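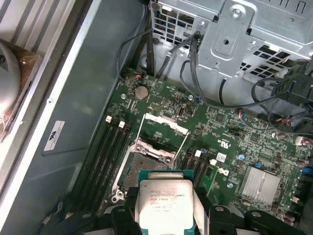 An Intel Xeon E5-1630V3 processor in its carrier, with an open socket on the motherboard behind it.

Filamton Public Library to Offer Refurbished Desktop Computers to County Residents

FILAMTON, Wed 27 July - The Filamton Public Library will begin handing out refurbished desktop computers next month to households that do not have a working computer at home. The program is run with Clesuda Office Recycling, which collects retired workstations from businesses in the area.

A total of 263 computers have been set aside for the first round. Of these, 216 will go to individual households. Another 41 will go to after-school centers and senior centers in Filamton and Olaniyan. The rest will stay at the library as loaners.

Each computer comes with a monitor, keyboard, mouse and power cords. A word processor, a spreadsheet program and a web browser are already installed. All drives from the previous owners are removed and destroyed before a computer enters the program, and a new drive is put in.

"People come in every day to fill out job applications, print school forms and check on benefits," the library said in a statement. "They have to do it in the time they are given on our public computers. A computer at home lets them work on it at night or on a weekend."

Who can apply

Any resident of the county who is 18 or older and holds a library card may apply. The limit is one computer per household. Applicants will be asked to show proof of address and to sign a form stating that there is no working desktop or laptop in the home. Income records are not required.

Applications are available at the front desk of the main library and at the Olaniyan branch. Paper forms may be returned at either location or placed in the book drop. Households with school-age children and residents over 65 will be served first, and the remaining computers will be assigned in the order applications are received.

Pickup and support

Computers will be given out at the Utadora Street annex, by appointment only. Applicants will get a phone call or a letter with their pickup time. The loading area is at the rear of the building, and staff can help carry equipment to a car. Delivery is not offered in this round.

A free class lasting 2 hours will be held at the annex each Saturday morning during the pickup period. It covers setting up the computer, connecting to the internet, making an email account and choosing safe passwords. Registration is not needed.

The program does not include home internet service. A list of low-cost plans sold in the county is included with each computer.

A second round is planned for December. Businesses that wish to donate desktop computers should contact Clesuda Office Recycling. Laptops, printers and tube monitors cannot be accepted.

Media contact: Public Information Desk, Filamton Public Library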